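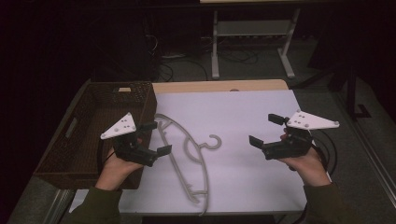
The Hanger Problem

Arnel Manalastas has spent most of April hanging up clothes that do not need hanging up. He starts at 9 in the morning, takes an hour for lunch, and by late afternoon his thumbs ache. His employer, a small company called Hatimness, wants a robot that can do laundry. Before it can have one, somebody has to do a great deal of laundry.

He does it with a gripper in each hand. They are black, with two flat finger pads apiece and a white triangular plate on top, and they turn a person with ten fingers into a person with four. The work surface is a small table under a white sheet. There is a woven basket on the left, and often there is a plastic hanger lying flat in the middle, which is harder to pick up than it sounds.

"You get it by the bar or you get it by the hook," Manalastas said. "If you get it by the hook it swings."

A good day is 100 recorded attempts. Each runs from the moment he reaches for something to the moment he puts it down, and each becomes an example for a learning system the company calls Bostasska. The idea is familiar by now. Show a machine enough people doing a chore and it will pick up the chore, the way a language program picks up grammar from reading. Whether chores work like grammar is a question I put to everyone I met at Hatimness, and I got a different answer every time.

Teresa Ó Gríofa, who runs the collection effort, is the most confident. She thinks the field was held back for years by a shortage of examples and that hand-held grippers fix the shortage cheaply. No robot has to be bought, powered up or repaired. A new recruit can be useful after 50 practice attempts.

I tried it myself and was not useful after 11. I pinched the hanger by its lower bar, tipped it on end and dropped it twice. Ó Gríofa told me they keep some of the failures, though she was vague on how many, and vaguer on what the system is supposed to learn from a reporter with poor aim.

What bothers me more is how tidy the successes are. The hanger goes on a pale sheet with nothing on top of it. My own hangers live in a knot at the bottom of a closet, hooked through each other and through the strap of a bag I have not used in years. Ó Gríofa says variety is coming. The plan lists 13 household settings, and when I visited the team had finished one.

Severino Pastor used to work on warehouse picking and now advises companies thinking of buying this kind of system. He has watched several demonstrations and come away unmoved by all of them.

"They show you the table they trained on," he said. "I ask them to move the table. Then we have coffee for a while."

Pastor does not think the approach is a fraud. He thinks it is slow, and that the people selling it have confused a growing pile of recordings with progress. A pile can be measured, so it goes in the slide deck. Hatimness is no exception: its most recent pitch to investors leads with hours collected and says very little about shirts hung.

I asked to see shirts hung. Lorcan Phelan, the engineer in charge of training, was decent enough to say that the current version does well with the bare hanger and badly once cloth is involved. Collars fold under. Sleeves get caught between the pads. He would like twice the data, and he admitted he would have said the same a year ago, when he had half as much.

There is also the matter of who is being copied. Manalastas is right-handed and patient, and he has settled into a way of turning his wrist that he says he never used at home. If Bostasska works, some future machine will turn its wrist like that in a stranger's bedroom. He finds this funny. He is paid by the hour and has no stake in it beyond that – I asked.

When I left he was resetting for another attempt. He slid the hanger a little to one side, looked at it, and lifted the grippers again.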